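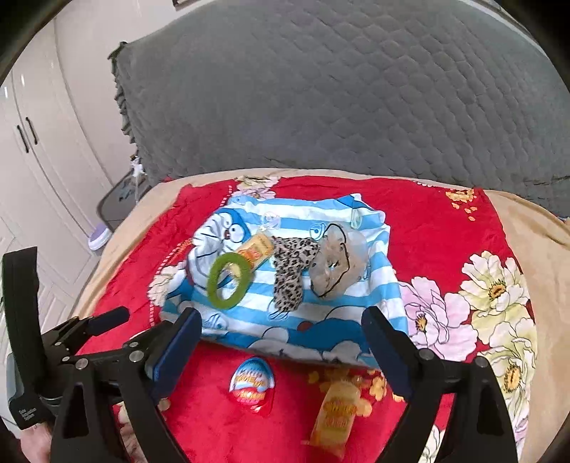

How long does it take to get used to working nights?

Most people on a rotating schedule never fully do, and a plan for living with nights works better than waiting for your body to come around.

**Opening (stay on this a minute)**

- Say who I am: Gillespie Galbraith, 8 years on nights at the Tundier bakery plant, now doing schedules there.
- I'm not a doctor. Anyone with a medical problem, or on pills that make them drowsy, should talk to one.
- Ask for hands: who came here straight off a shift? Tell them it's fine to leave early.

**Why we started looking at this**

Tundier has 326 people on the floor, split over three shifts. In August we passed out a one-page form about sleep and got 187 back. Nearly 100 of those said they slept less than five hours after a night shift. I had guessed it would be bad, but I'd have put it lower than that.

The form was Elias Rawashdeh's idea. He runs the packing line and was tired of people calling out on the third night of a run. Read out two of the comments if there's time:

- "I sleep fine until the mail comes."
- "My kids are quiet for one hour and then they are kids."

Pause here. People usually laugh at the second one and then start telling their own.

**The body clock part - keep it short**

- Your body takes its time from light more than from anything else.
- Daylight on the way home tells it to wake up, right when you want it to wind down.
- Body temperature drops in the early morning, around 4 a.m. for a lot of people. Mistakes go up then. So do bad moods.
- Switching back to days on your time off undoes much of whatever adjusting you managed.

Don't get pulled into a discussion of hormones. Last time that took ten minutes and I didn't know the answers.

**What to do before the first night**

Take a nap in the afternoon, an hour and a half if you can get it. Stay up later the evening before and sleep in. Eat a real dinner before you leave the house. Hywel Kemeys on the oven crew used to skip dinner and buy whatever was in the machine at 2 a.m., and he felt sick most of the week. He eats at 8 now and has soup at break.

**During the shift**

- Coffee early. Stop by the middle of the shift.
- Bright light in the work area for the first half.
- Walk at break if you're fading. Sitting down in the warm room is a mistake and we've all made it.
- Put the fiddly jobs before 3 a.m. where the line allows it. We moved the label changes and the scale checks at Tundier. It took two tries to get the order right.

**Getting home**

Slow down on this part.

The drive is the dangerous bit. If your eyes are closing, pull over somewhere safe or don't start the car at all. Opening the window doesn't fix it. The radio doesn't either. We have a carpool list now and a couple of recliners in the old Moussa office for anyone who wants twenty minutes before driving. Baltasar Cuesta has agreed that using them won't be held against anyone, and it's written down in the handbook.

**Daytime sleep**

- Same routine each time: light snack, wash, bed.
- Make the bedroom dark. Curtains that overlap the wall a few inches, or an eye mask if you can stand one.
- Keep it cool.
- Phone in another room, or set so only two or three numbers ring through.
- A fan is good for covering street noise.
- If you wake up after four hours and can't get back, get up. Take a second nap before work. Split sleep counts.
- Alcohol gets you to sleep and then wakes you up. Mention once and move on.

**Talking to the people you live with**

Put the shift calendar where everybody can see it. Mark sleep hours on it along with work hours. My own family didn't understand that noon was my midnight until I drew it that way. Agree on what counts as worth waking you for. For us it was fire, blood, or my mother.

**For the supervisors in the room**

- Rotate forward: days, then evenings, then nights.
- No more than three or four nights in a row if you can staff it.
- Don't schedule training at 10 a.m. for night people. Hefin James at the Nilau depot caught us doing this twice.
- Give schedules out at least two weeks ahead. Last-minute swaps were the biggest complaint on the forms, ahead of noise.

**If they ask**

*Melatonin?* Ask a pharmacist or doctor. I don't give doses.

*Is permanent nights better than rotating?* For some people, mostly the ones who keep the same hours on days off. Few of ours wanted to.

*Can we get a copy of the form?* Yes, there's a stack by the door. Leave an email on the sign-up sheet for the file.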